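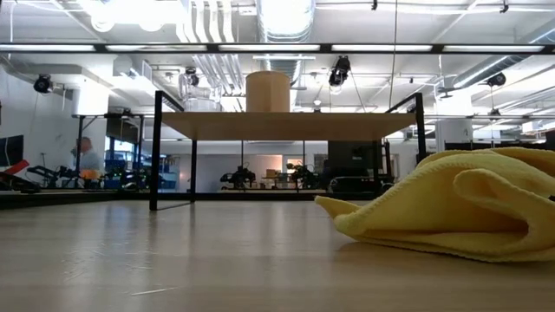 Achilleas Chatzigeorgiou told us the launderette on the corner was the first thing he looked for when he moved to Lumwood, and that he would not have signed a lease without it. He was one of 50 residents who filled in our survey on shared laundries.

Our group wanted to know how people in Lumwood wash their clothes when they have no machine at home. The suburb has 3710 dwellings, and many of the older flats were built without laundry hookups. There are 3 launderettes left. We visited each of them on a Saturday and again on a weekday evening.

Most people we spoke to went once a week and stayed for the whole wash. The main complaints were the cost of the dryers and the early closing time on Ister Street. Parents with prams also found the front step there hard to manage.
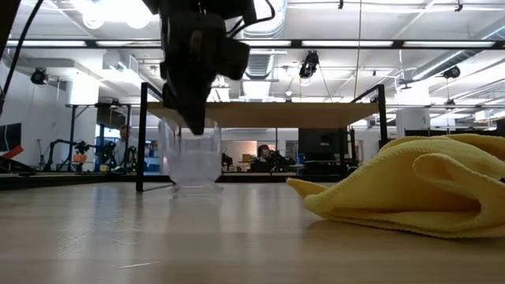

Evening visits were quieter than we expected, apart from the Filali Road shop, where every dryer was in use at 7 pm. Orhun Demirtaş did the interviews there and got longer answers than the rest of us, so that shop takes up more of our results than it should.

We recommend that the council look at later hours and a ramp on Ister Street. A follow-up in October could include the new Urneo apartments, which were not finished when we did our survey.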